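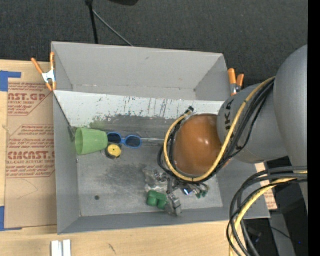

*Sorting bin 27. Cup and sunglasses along the far wall.*

**Ticket 1546: Grime and leftover items in bin 27**
Opened by: Mariama Quaye
Assigned to: Zdzisław Zieliński
Date: April 12, 2024
Priority: normal

**Problem**
The floor of the bin is smudged and there is a darker band of dirt where the far wall meets it. The same wall has thin streaks of blue, red and dark gray paint. I need to know if the streaks can come off with what we have or if the panel has to be repainted.

Items still in the bin at the time of the photo: green cup, blue-framed sunglasses, small round yellow item, some clear plastic pieces.

**Log**

MQ: Wiped the left corner with plain water and a rag. Loose dirt came up. Dark band did not change.

ZZ: Don't use the scouring pads from the Sikora box, they scratch the gray. Try Renanine, leave it on five minutes, then a soft brush along the seam.

MQ: Did that on a short stretch. Band is lighter. Blue streaks still there, red a little fainter.

ZZ: Second pass on the band should do it. For the paint, use a plastic scraper held flat. If bare metal shows, stop and tell me.

MQ: Where do the cup and glasses go?

ZZ: Shelf 311, in the tray marked Flostov. Clear plastic pieces too. Keep the yellow one separate, I want to look at it.

**Status:** open, waiting on second pass and scraper (Comeck order 2040).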